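Section 3: Setting up the table demo for an open day

I've run this demo at every Dudley open day since we got Dotier, and I still work from these notes, so please do the same even if you think you remember it all. The whole thing takes 16 minutes to set up if you don't stop to chat. (I always stop to chat.)

You'll need the folding table, the tableware box, the charged robot and somebody to talk to the visitors while you fiddle. Rocío Ocampo did the talking last October and she was so good at it that people stayed for the second run!

Before the doors open

1. Unfold the table and press down on each corner. If it rocks, turn it or shift it to another bit of floor. A wobbly table upsets the arms far more than you'd expect.

2. Park Dotier facing the table, with both hands back from the near edge. Lock the wheels.

3. Check the cables at both wrists. Each one wants a gentle loop with a bit of slack. If a cable is pulled tight, park again a little further over and have another look.

4. Switch on at the base and wait for the Itton screen to say READY. It can sit on LOADING for ages, so go and put the kettle on.

CAUTION: Keep your own hands off the table once the screen says READY. The arms do a little wake-up stretch and they don't ask first.

Laying out the tableware

5. Press HOLD, then put the things out along the near half of the table in one row. Going from left to right, it's cup, bowl, fork, spoon, plate. Stand the cup upright, and point the heads of the fork and spoon away from the robot.

6. Leave the stickers at the far side alone. They're small and they look like something you ought to peel off, and Heriberto Sandoval's nephew did exactly that at our first open day.

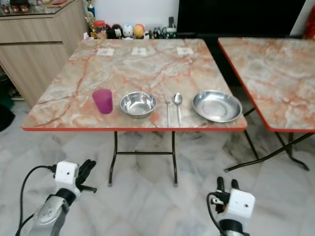
Fig. 3. The row laid out for a run, seen from Dotier's side.

7. Look at the picture on the Itton screen and make sure every item has a green outline. Steel things can be fussy under bright lights. If the bowl or the plate keeps losing its outline, dim the lamps or draw a curtain and try again.

Note: I like the see-through pink cup for this. We used to have a clear one and it was a nightmare to pick out. If you borrow a different cup, run it on its own first, well before anybody is watching.

Running it for visitors

8. Ask everyone to stand behind the tape on the floor, then press HOLD again to let go of the pause. Choose AYALA from the list (that's our name for the clearing-up routine, don't ask me to change it now, it's on all the posters).

9. Let the first run go through without talking over it. People want to watch the hands. Save your bit about how it all works for the second run.

10. If a fork goes on the floor, press HOLD, pick it up, put it back in the row and carry on. Visitors don't mind a drop at all, and the children love it.

CAUTION: The red button stops everything and you'll have to begin again from step 4. Use it straight away if anyone reaches over the tape. Never mind the demo.

11. After 8 runs, give the arms a rest with the power off. Wipe the cup and the cutlery while you wait, as fingerprints do build up once people have had a go at laying the row themselves.

Packing away is in Section 4. Last checked against the robot on 11 April 2021.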